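如何准备并进行一次教练练习对话（给刚开始学习的同学）

作者：Harish Ramasamy
2021年11月16日

我的中文是工作以后才学的，如果有的句子读起来不太自然，请大家原谅。这篇文章写给正在上教练基础课、还没有做过很多练习对话的同学。课堂上老师讲了模型和提问技巧，可是回到家里，要真正约一个人坐下来谈，很多同学不知道第一步做什么。我自己在第一年也是这样。下面的步骤是我和同学Ajith Hegde在Humbridge学习小组里慢慢整理的，我们现在还在用。

开始之前需要准备的东西

一个安静的房间，或者一个稳定的视频通话软件。一个本子，一支笔。一个计时器，手机上的就可以，但是请把手机调成飞行模式。还有一份书面约定，一页纸就够。

第一步：找到练习对象

练习对象最好不是你的家人，也不是你的直接上司或者下属。和家人练习的时候，你已经知道太多背景，会不自觉地替他回答。和下属练习，他会猜你想听什么。

我建议先在同班同学里找一位，互相做教练。两三次以后，再找朋友的朋友。邀请的时候把话说清楚，可以这样写：

“你好，我正在学习教练技术，需要做练习。想请你和我谈一次，时间是39分钟，不收费。谈什么话题由你决定，谈话内容我会保密。如果你觉得不合适，完全可以拒绝。”

为什么是39分钟？我们小组原来定的是一个小时，后来发现新手到后半段常常开始重复提问。Ajith把他自己的练习时间加起来算了平均，得到这个数，大家觉得有趣，就一直用下来了。你用40分钟也没有问题。

第二步：写一份简单的约定

很多同学跳过这一步，觉得和朋友练习不用这么正式。我第一次也跳过了，结果对方谈到一半问我：“这些你会不会写进作业里？”我当时回答得很慌张。

约定里写清楚这几项：

对话的时间和地点
是否录音，录音由谁保存，什么时候删除
哪些内容可以在督导时讨论，用不用真实姓名
任何一方都可以随时停止
教练练习不是心理治疗，如果出现需要专业帮助的情况，你会怎样做

最后一项请一定写。你可以提前查好本地的咨询机构电话，放在本子第一页。

第三步：对话前的十分钟

不要在这十分钟里背问题。我以前准备了一张清单，上面有18个“有力的问题”，谈话时眼睛总是往清单上看，对方说了很重要的一句话我没有听见。现在我只在本子上写一行字：他今天想带走什么？

然后喝一点水，坐好，安静地呼吸几次。如果你刚开完会，或者刚和别人争论过，请给自己更多的时间。

第四步：开场，确定目标

开场可以先简单问候，然后重复一次保密的约定，再问第一个问题。我常用的是：

“今天我们有39分钟，你希望谈什么？”
“谈完以后，有什么不同，你会觉得这段时间是值得的？”

第二个问题比较难，对方可能会沉默。请等他。新手教练最容易在这里着急，马上换一个说法再问一遍，对方就要同时想两个问题。

如果对方给的目标太大，例如“我想找到人生方向”，可以请他缩小一点：“在这个大的题目里面，今天先看哪一小部分比较好？”

第五步：中间部分，听和问

这一部分没有固定的顺序，我只写几个我觉得有用的做法。

一次只问一个问题，问完就停。

用对方自己的词。他说“卡住了”，你就说“卡住了”，不要换成“遇到瓶颈”。这一点对我这样的非母语者其实有好处，我只要认真地重复他的词就可以了。

少问“为什么”。中文里的“为什么”有时候听起来像责怪。可以换成“是什么让你这样决定的”，或者“当时你最在意的是什么”。

不给建议。如果你很想给，先在本子上写下来，放在那里。大部分时候，五分钟以后你会发现对方已经走到别的地方去了。

举一个例子。我有一位练习对象在Chettiar工厂的生产部门做主管，她同意我写下这一段。她说新来的组员什么都来问她，她很累。我心里马上有三个建议，都和授权有关。我没有说，只问她：“他们来问你的时候，你通常怎么回答？”她想了很久，然后说：“我每次都直接告诉他们答案。”后面的对话我几乎没有说什么。
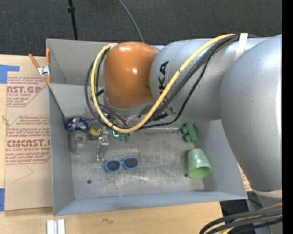
第六步：结束和行动

留出最后八分钟。如果没有留，行动计划就会变成一句客气话，比如“好的，我回去试试”。

结束时可以问：

“谈到这里，你对这件事有什么新的看法？”
“下一步你想做什么？什么时候做？”
“有什么可能会妨碍你？”
“你希望谁来支持你？”

请让对方自己说出行动，也请他自己决定时间。你不要替他总结得太漂亮。我以前喜欢总结，因为觉得这样比较专业，后来督导老师指出，我总结的内容里有一半是我自己的想法。

第七步：对话后的记录

谈完以后2小时之内写记录，再晚就会忘记很多细节。我的记录分四栏：对方的目标；我觉得做得好的一个地方；我打断或者引导对方的地方；下一次只练习哪一件事。

第四栏只写一件。如果写了很多，下一次谈话的时候你会忙着检查自己，没有办法听对方说话。

记录里不要写真实姓名，用字母就可以。纸质的本子请锁好。

如果对方同意录音，请至少听一遍开头的部分。听自己的声音不太舒服，我现在也不习惯，但是很多问题只有听录音才能发现。比如我发现自己每次提问前都说“那么那么”，在对话的时候完全没有感觉到。

常见的几个困难

对方一直在讲故事，讲了十几分钟。你可以礼貌地停一下：“我想确认一下，你讲的这些里面，哪一点和今天的目标最有关系？”第一次这样打断别人会不好意思，多做几次就好了。

对方问你：“你觉得我应该怎么办？”可以回答：“我愿意和你一起想。在听我的想法以前，你自己已经想到了什么？”

对方哭了。不要急着递话，也不要马上换话题。安静地陪一会儿，然后问他想继续、休息，还是停止。

你自己忘了要问什么。直接告诉对方：“请给我一点时间想一下。”我试过很多次，没有人因此不高兴。

关于练习时数

不同的课程要求不一样，请以你自己学校的说明为准。我们小组给自己定的是到明年一月做满100次短练习，用Vilari的共享表格登记日期、时长和第四栏的内容。Trikell那边的同学每两周做一次三人练习，一个人做教练，一个人做客户，一个人观察，做完轮换。三人练习里，观察的人往往学到最多，所以请不要只想着做教练那一轮。

书面约定的模板我放在小组的文件夹里，文件名是“练习约定_第三版”。第二版里关于删除录音的那一条写得不清楚，已经下载了第二版的同学请换掉。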